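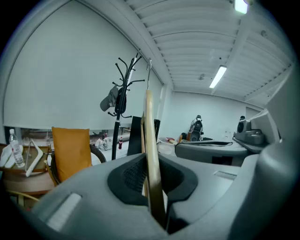 2. Planning and budgeting before you order

Read this section before you place an order for the Girley hand-held gripper kit. It covers the number of units to buy, the parts that are not in the box, the room you need, and how to lay out the purchase request. Unpacking and first power-up are in section 3.

2.1 What the base kit contains

The Girley base kit includes:

- one hand-held gripper with camera mount
- one set of rubber liners, fitted
- one charging cable
- one calibration card
- one carry case

The following are not included and must be budgeted separately:

- memory cards and card reader
- spare liners (order code is on the Omulum parts list)
- storage for recorded sessions
- household objects for the tasks
- racks, hooks and tables

2.2 Deciding how many grippers you need

1. Write down the tasks you plan to record in the first year. Be specific. "Laundry" is too broad. "Take a wooden hanger from the table and hang it on a coat rack" can be planned and priced.

2. Mark each task as one-handed or two-handed. Hanging up an empty clothes hanger can be done with one gripper. Putting a shirt on a hanger needs 2 grippers.

3. If any task on the list is two-handed, order both grippers together. Units shipped in the same order are paired at the factory. Units bought at different times have to be paired by you, following section 6.

4. Decide if you need a spare. Sites that record every working day should have one. Sites that record a few afternoons a month can usually wait for a repair.

Note: The liners wear faster on thin, hard objects such as hanger hooks and pan handles. Plan on one spare set per gripper for every 2000 recorded grasps.

2.3 Checking the room

1. Pick a room with even overhead light and a window covering you can close. Strong daylight changes during a session and makes the recordings harder to use. If the window has no blind, add one to the budget.

2. Measure the clear floor space. The operator needs to walk around the work table holding the gripper out in front at arm's length.

3. Check furniture you already own before buying new. Ordinary tables, chairs and a free-standing coat rack are suitable. A room with everyday things left out on the desks is fine for most tasks and does not need to be cleared.

4. Check that the coat rack stays upright when you pull lightly on one hook. If it tips, buy a rack with a heavier base or weight the one you have.

Caution: Do not hang heavy bags on one side of a light rack during hanging tasks. The rack can fall toward the operator.

5. Allow one shelf or desk near an outlet for charging. A gripper that is not in use can be laid flat on a desk. Keep drinks off that desk.

2.4 Objects and consumables

Set aside a separate budget line for objects. Buy them locally where possible. For hanging tasks, get a mix of wood, plastic and wire hangers, in more than one thickness. Metal hooks should turn freely or be fixed, and you should have both kinds.

Do not spend the whole line at the start. Wagner Miranda, who wrote the planning worksheet in Appendix B, suggests holding back 40 percent for objects you find you need after the first month.

2.5 Storage

Estimate storage from hours recorded, using the table in Appendix C. Then double the result so that you have a second copy. If your site uses a Mertens storage cabinet, check the number of free drive bays before ordering drives.

2.6 Filling in the purchase request

1. Enter the gripper kits on line 1, with pairing requested if it applies.

2. Enter spare liners, cards and readers on line 2.

3. Enter storage on line 3.

4. Enter room items on line 4. Leave it blank if you are buying nothing for the room.

5. Enter objects on line 5, and show the held-back amount separately.

6. Add freight and import charges. These are quoted by Grorix after you give a delivery address.

7. Send the request to your account contact. For orders with more than one delivery site, send it to Zuzanna Szczepańska at the Omulum order desk.

Note: Quotes issued in February use the new price list. If you hold a quote from before then, ask for it to be reissued.

Caution: Grippers ship with batteries installed and cannot be returned by regular mail. Confirm the quantity on line 1 before you sign.

When the order is confirmed you will receive a packing list. Keep it for section 3, step 1.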